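Search this site Type and press Enter

Jedenard: Frequently Asked Questions

4 min read

What is Jedenard?
A method for teaching a two-armed robot to pull one piece of cloth out of a pile. It has taken two grown adults the better part of a year. A child can do it in a second, and we have been told so by several children.

How does it learn?
From demonstrations. A person steers both arms by hand controls, the cameras and joint readings are saved, and a policy is trained to copy the moves. Our addition is a small second network that scores each grasp before the arms lift. If the score is low, the gripper lets go and tries a new spot.

How many demonstrations did you use?
100 per pile type. Natália Říha recorded most of them and would like it known that her shoulders have opinions about this.

Does the scoring network help?
Yes. On piles the robot had not met before, the plain copying policy pulled out the right cloth in 43 of 100 tries. With scoring on, it got 40 of the remaining 57. We checked that twice, as we did not believe it either.

What about the failures?
Mostly two cloths coming up together. Thin dark fabric under a bigger piece is the worst. The arms will also sometimes hand a cloth back and forth until the time limit, like people arguing over a restaurant bill.

Why the flowered walls?
Busy backgrounds are part of the test. Stuncombe, our earlier system, was trained against plain gray and fell apart when somebody hung up a coat.

Is it fast?
No. A single pull takes some 3 times as long as it does with a person at the controls.

Can it fold?
Please stop asking Jarmila Bednárik this. Folding is planned for November.

Can I have the code?
The training code, yes. The grasp scorer will follow once the comments in it are fit for strangers.

We use cookies to remember your settings. Accept Manage
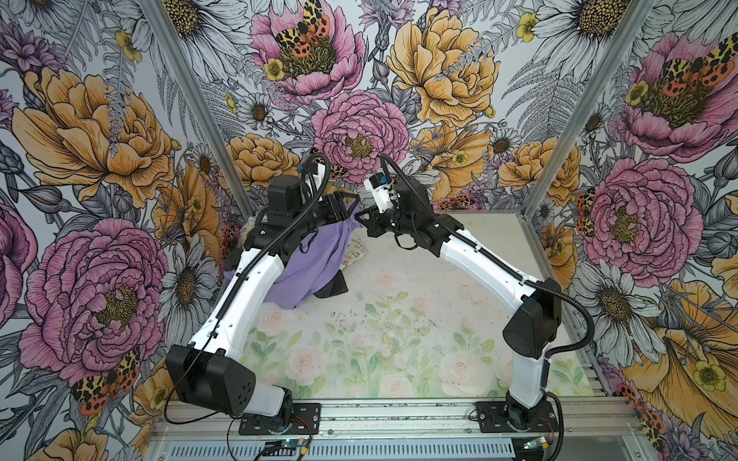

Both arms at work over the lavender cloth.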